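4.2 Rehearsal of the pick-up and shelving task

The floor work at the Lelton site was divided before the study into two jobs. Attendants walked the aisles and the shared kitchen area, returned stray items to their places, and reported anything they could not deal with. A shift lead kept the log. When the Triltora system was brought in, the first of these jobs was split again. Retrieval of light objects from the floor passed to the robot, and the attendants kept spills, breakage and all contact with visitors. Over the study period the log recorded 2,807 retrieval requests.

Every new object type was rehearsed in simulation before it was allowed on the floor. This step was not in the original work plan. It was added at the request of the attendants, who had found during the first month that they were being called away to finish grasps the robot had started. Each rehearsal was watched by one attendant and one engineer, and the attendant had the right to reject it. A rejection sent the object type back for further training, and the attendants continued to handle that type by hand in the meantime.

Figure 3 is taken from the rehearsal set for bottles and small containers. The simulated room has a marble-patterned floor, a potted plant next to a dark cabinet, and a large dark surface on the right that limits how the arm can approach. The attendants asked for the plant to be kept in the model. In the real aisles, they said, the reach was rarely clear on both sides. 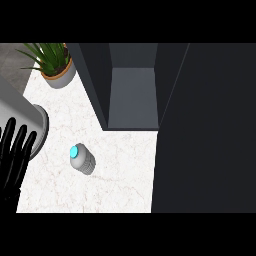
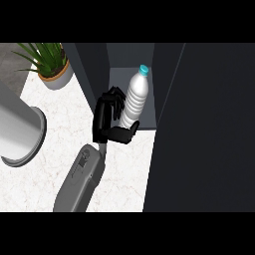
Figure 3. Simulated rehearsal, two views. First view: capped container on its side on the floor, hand open. Second view: bottle upright in the open compartment, held between thumb and fingers.

Lelton, January

The two views correspond to the two points at which attendants were asked for a judgment. With the object on the floor, they were asked whether they would have picked it up themselves or left it for the end of the round. With a bottle in the compartment, they were asked whether its placement would pass their own check. The second question produced more disagreement. Several attendants considered a bottle with a slight lean acceptable as long as it was on the shelf; others held that it should be square to the back panel – a standard that had never been written down, although the shift leads enforced it.

Writing that standard down was the first visible change to the job. Srivastava, the shift lead with the longest service at the site, drafted a one-page placement rule, and it was then applied to robot and human work alike. Interview responses to the rule were mixed. Newer staff found it useful in their first weeks. Experienced staff described it as a loss of discretion, and two linked it directly to the rehearsal sessions.

The second change concerned time. A rehearsal session was set at 30 minutes and counted as paid floor time, so one attendant was absent from the round while it ran. The Nwankwo building, which used the same system, scheduled its sessions before opening and did not report this problem. At Lelton the schedule was left as it was for the rest of the study.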